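Sports kit rental — frequently asked questions

How do I return the kit?
Put everything back in the Daklow bag and bring it to our counter in Lundton. You have 5 days after the game. We are closed on Sundays.

Must I wash it before?
No. We wash all kits ourselves. Only please turn the socks the right side out.

How should I fold the shorts?
Lay them flat on a table, a bed or a sofa, and pull the edge with the white piping straight before you fold. Then fold one leg over the other — the waistband will always stay a little gathered from the elastic, this is normal. 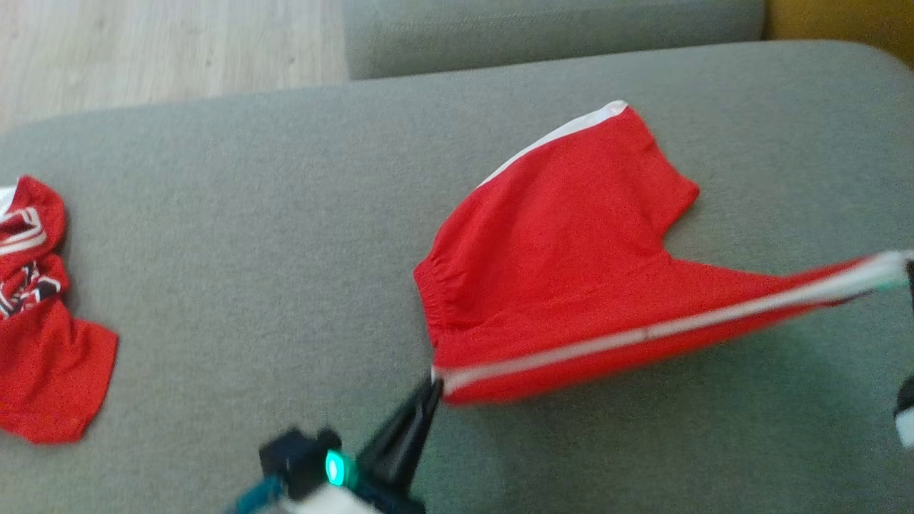 Can I iron the shorts?
Please do not. The white edges can become yellow from the iron.

What if one piece is missing?
Write to Mawuli Asante within 3 days. Very often the piece is found in another player's bag, and then there is nothing to pay.

Do you have children's sizes?
Yes, but only in red. The blue children's kits will come in June.

Last changed: 4 December 2023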